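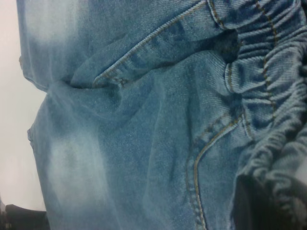 *Page last changed: January, 4:40 p.m.*

The Vidau enduro opens the season again, with 113 riders entered across 16 classes. The course starts above Stastidberg and drops to the river twice before the long climb to Likis, where most of last year's retirements came.

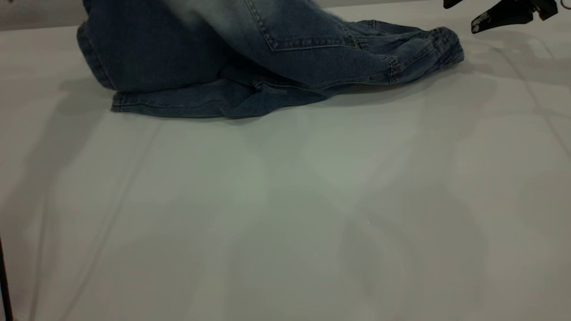
The climb has been rerouted this time – it now follows the old quarry road and adds 2 miles to each lap. Fuel stops stay where they were. Riders in the junior classes turn back at Sầm and skip the quarry altogether.

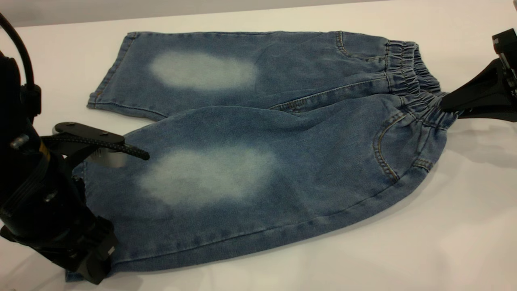
Müzeyyen Avcı thinks the longer lap will suit the smaller bikes, and that anyone who goes out hard on the first climb will pay for it on the third. Number 662 starts last. Sign-on closes at 7 a.m. at the Stastidberg paddock.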